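Interim Progress Report to the Lokine Fund
Small Electronics Recovery and Sorting Bench, Urndale Workshop
Submitted by Marisol Bermúdez, Program Manager

Purpose of this report

The Lokine Fund awarded the Urndale Workshop a grant to set up one bench for sorting circuit boards and wire harnesses recovered from small household and hobby equipment. The grant agreement asks for an interim report once the bench has been in regular use for a full quarter. The sections that follow cover the layout of the bench, the handling of boards and harnesses, the work still outstanding, and the budget.
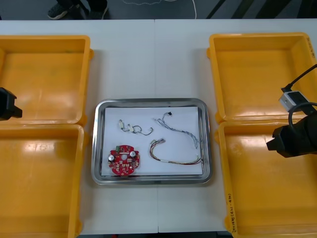 Urndale, June

Layout of the bench

The layout agreed with the Fund at the planning stage has been kept, with one change. A stainless steel tray stands at the center of the white worktable and serves as the only place where mixed parts may be set down. Yellow plastic trays stand to either side of it and receive the parts once they have been identified. The original plan placed all of the yellow trays along one side, and staff found that this led to a good deal of reaching across the work. The present arrangement in two columns was adopted in the second month.

The steel tray is lined with a sheet of white paper. Small connectors and thin wires are much easier to find against it, and the sheet is changed at the end of each shift. Paper is purchased locally and has not been charged to the grant.

Parts are brought to the tray in small lots. A typical lot contains a round red circuit board together with several harnesses, some with only a couple of thin dark wires and others with strands in a number of colors. Keeping the lots small has slowed the first stage of the work slightly. It has also reduced the number of tangled harnesses sent back for a second look, and we intend to continue with it.

Markings on the trays are still written by hand in black ink. They are legible at close range, but different members of staff have used different forms, and a common form of marking is now being drafted.

Quantities to date

The bench has handled 1694 items since it opened, against a target of 3000 for the full grant period. Boards account for the smaller share. Harnesses make up the remainder, and a good many of them arrive without the board they belong to. We expect to reach the target by the close of the grant, provided that deliveries from the Drestberg collection point continue at their present level.

Handling of boards

Boards are sorted first by general type and then by the parts mounted on them. Printed labels on the board are read before anything else is recorded, and the entry in the log must repeat the printed wording exactly. Boards bearing connectors for loose wire are noted separately – these are the ones most often requested by the repair classes.
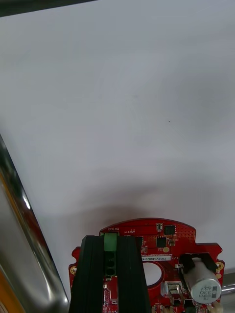

Red circuit board with the printed label "MOTOR" and a green terminal connector.

Handling instructions were rewritten during the quarter. Boards are now to be held by the edge, and no board is to be laid on top of another in a yellow tray. Damage noted on arrival is entered in the log before the board is moved on, so that it is not later put down to the sorting itself. Staff have been asked to leave harnesses attached where they arrive attached, and to leave connectors unopened.

The written instructions run to 3 pages and are kept in a folder by the bench. A shorter version for new staff is in preparation.

Work outstanding

Two matters remain open. The first is the common form of marking mentioned above. The second concerns the harnesses that cannot be matched to a board. At present these are held in storage under the delivery they came from, and the storage shelf will be full before the end of the grant period if nothing changes. We propose to sort them by connector and release the usable ones to the repair classes in Son, with the remainder going to metal recovery.

The center of the table is to be kept free for the steel tray and the current lot. This rule was not always followed in the opening weeks, when finished paperwork and packing material tended to gather there. A side shelf has been added for both.

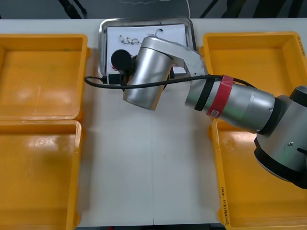 Ngọc Triệu, replying to a draft of this report, asked that the unmatched harnesses be held a little longer: "We had several boards come in from Drestberg weeks after their wiring did. If the harnesses go out by connector alone, I can't pair them up again. Could we at least keep the delivery note with each bundle?"

The request has been accepted. Bundles released to the repair classes will carry a copy of the delivery note, and no bundle will go to metal recovery before the following delivery has been checked against it. The storage shelf will be extended to allow for the longer holding time.

Budget

Spending to date stands at 80 percent of the equipment line. The balance is set aside for the shelf extension and for replacement trays. No transfer between budget lines is requested at this stage. Receipts and the full item log are available to the Fund on request and will be attached to the final report.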